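Laundry on the Couch: Which Tips Are Worth Your Time

Posted 17 February 2024 in Laundry and Living Room

I have read far too many lists of laundry hacks. Most of them want you to buy something. The Trilura newsletter had one last week promising that a set of 14 labeled bins would change how a family lives. I doubt it. We had labeled bins once and everything went in the nearest one.

What follows is the stuff I tried in our own living room, where the laundry ends up no matter what anybody plans. Some of it helped. Some of it I'd skip.

1. Don't let the sofa arm become a shelf

A wide padded arm is the easiest place in the room to drop something, and one dropped thing brings more. The usual advice is to put a nice tray there or drape a throw over it. I tried the throw. It slid off, and then I had a throw to wash.

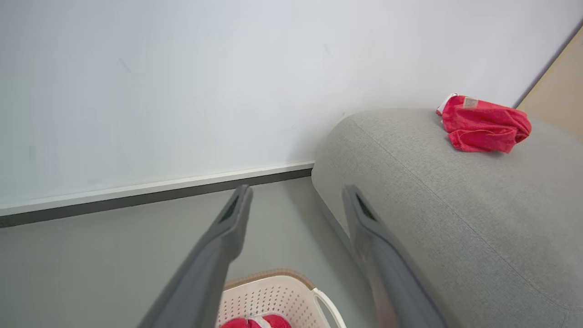 Red cloth on the arm of a light gray sofa, back near the wall.

The back end of the arm is the worst spot. Things sit up against the wall where you don't see them from the kitchen, and they stay for days. If you only check one place before running a load, check there. Then run a hand down behind the arm too, where the socks go.

I'd also be careful with anything red or dark that's damp. People will tell you modern dyes don't transfer. Maybe the expensive ones don't. I wouldn't test it on pale upholstery.

2. Learn where the seams are before you clean the fabric

Every guide says "blot, don't rub," and fine, blot. What they leave out is that lint and crumbs collect along the stitching, and blotting does nothing for that. Use the narrow vacuum tool, on low, and go along the seam in one direction. A dry soft toothbrush gets what the vacuum leaves.

Lint rollers are okay on top of the arm and close to useless on a curve. The Nijs reusable roller I bought in June lasted until it met the dog blanket. Baking soda on textured fabric is a tip I would drop altogether. It gets down into the weave and you spend longer getting it out than you did on the smell.
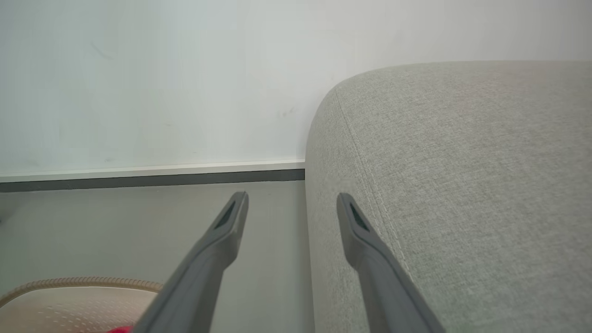

3. Put the basket where the clothes already land

This is the one tip I'd defend. Ours used to live in the hallway closet, because a magazine said baskets should be out of sight. Nothing went in it. Now it stands on the floor by the sofa and the clothes go in, most days.

Buy plastic with holes in it. Wicker snags knits, and the canvas kind with a wire rim folds over when it's half full. I don't believe the claims on the Gremness site that holes "keep laundry fresh." A wet towel will go sour in any basket you like.

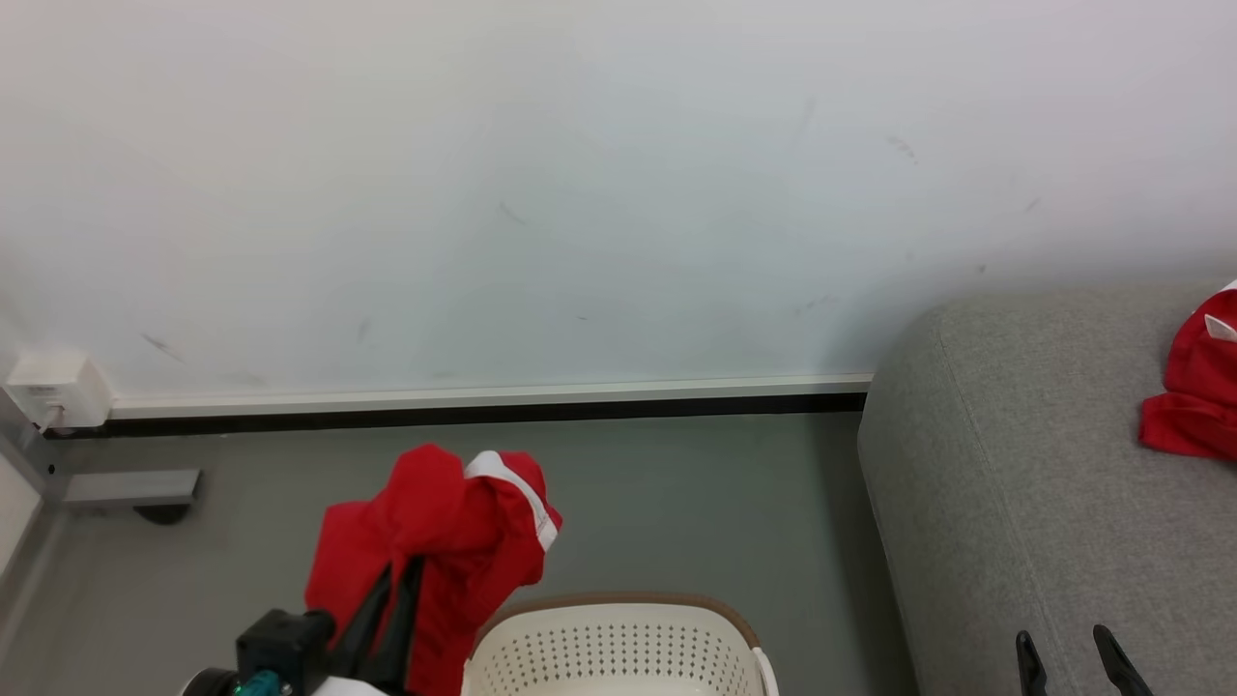 Pick things up one at a time and give each a shake over the basket. It sounds fussy. It takes seconds, and you find the tissue before the washer does. Anything with a contrasting trim or printing on it gets turned inside out right then. I used to leave that for the laundry room and never did it there.

Red things I keep together and wash cold with other darks. Color catcher sheets? I've used a box and can't tell you they did anything. The ones that came out pink were pink anyway.

4. The wall behind the sofa

Sofas and baskets scuff a white wall, and pale paint shows all of it. A melamine sponge takes off gray marks, and on flat paint it also takes off the finish, so you trade a smudge for a shiny patch. Try a damp cloth with one drop of dish soap first. Do your testing low down, near the baseboard.
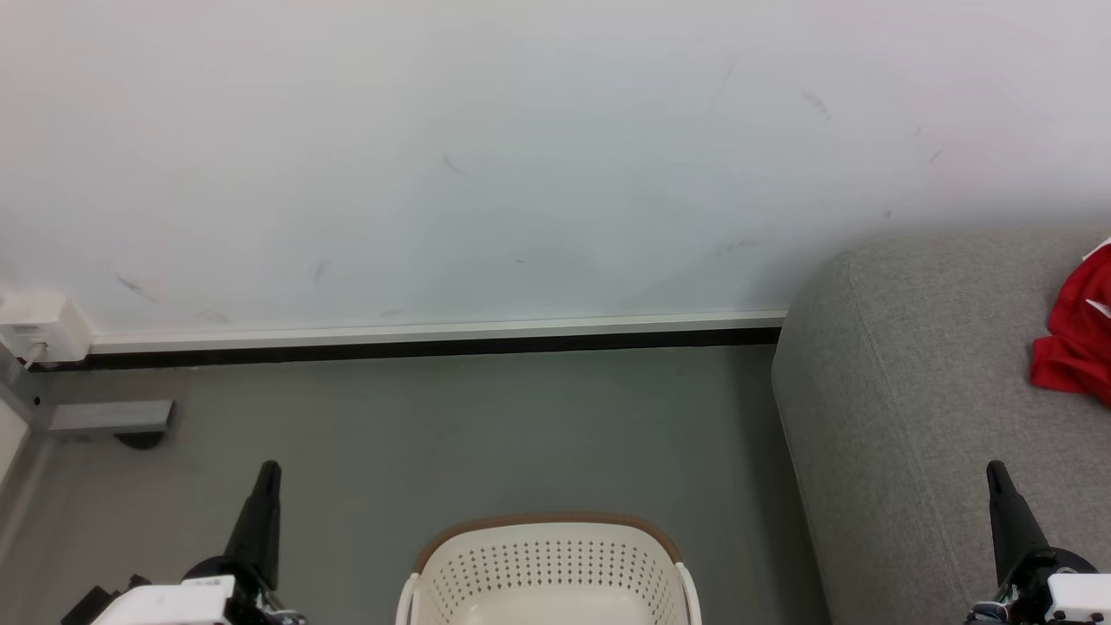
Felt bumpers on the back of the sofa were supposed to stop new marks. Ours fell off. Pulling the sofa a couple of inches forward worked better and cost nothing, though now more socks get back there (see number 1). Dust the top edge of the baseboard while you have the cloth out, and use a dry one anywhere near an outlet.

Trurwood sells a touch-up pen for white walls. Whites don't match. I have the little dots to prove it, and I'd rather have the scuffs.

Filed under: laundry, upholstery, walls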